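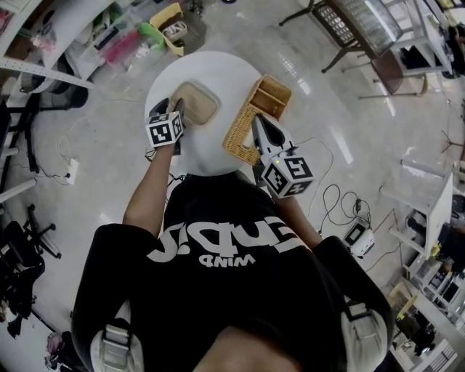
Basket Swap is back at Ditstead, and the shelves are filling up!

If you came by in August you already know how this goes, but we have plenty of new neighbors this season, so a quick rundown. Bring in the baskets, trays and shallow bins you've stopped using. Take home the ones you will use. There's no ticket system and no one-for-one rule. If you arrive with a single bread basket and leave with a whole set of drawer trays, wonderful, we have more than we can store.

Last time 329 pieces went to new homes, and I'm still hearing about them. The long willow basket from the Marquez Street drop-off is now holding mittens by somebody's back door. A stack of tea trays went to the after-school art table at Besau, where they keep the beads from rolling onto the floor (mostly). I took a wicker one with handle holes for my onions and potatoes and I love it more than a grown woman should love a basket.

My favorite discovery is how well a basket and a flat tray work together. Set the tray on the shelf first and the basket on top of it. Crumbs, onion skins and bits of dried mud land on the tray, and you wipe it down at the sink. Try it in an entryway too, with the tray for keys and mail and the basket next to it for scarves. Round tables are great for this, by the way. A rectangular tray gives all the small stuff a home and you still have room to put down your coffee.

Some notes on cleaning, as people always ask at the door. For woven pieces, shake them out outside first, then go over them with a soft brush, working along the weave. A damp cloth with a drop of dish soap takes care of sticky spots. Please don't soak wicker! Let it dry in the shade with air moving on all sides, overnight if you can. Smooth trays can just be washed and dried. If a basket has a snapped strand, trim the end and tuck it under, and it will be fine for years.

What we can take: baskets up to 30 inches long, serving trays, desk trays, drawer organizers, small lidded boxes. What we can't take: anything with mildew, anything with a broken handle, and plastic tubs with no lids (we are swimming in those).

Drop-off runs from 3 to 6 in the afternoon at the side entrance on Todari Lane. Ring the bell and wait a minute, it's a long hallway. Leave the price stickers and old labels on if they won't budge, we have a good citrus remover and I find it very satisfying work.

We could also use a few more hands for sorting. You'd be putting like with like, matching up sets that got separated, and picking out the nicest ones for the front shelf. There is tea, and first pick of whatever comes in.

Come browse even if you have nothing to bring. See you there!

Marilou Quiambao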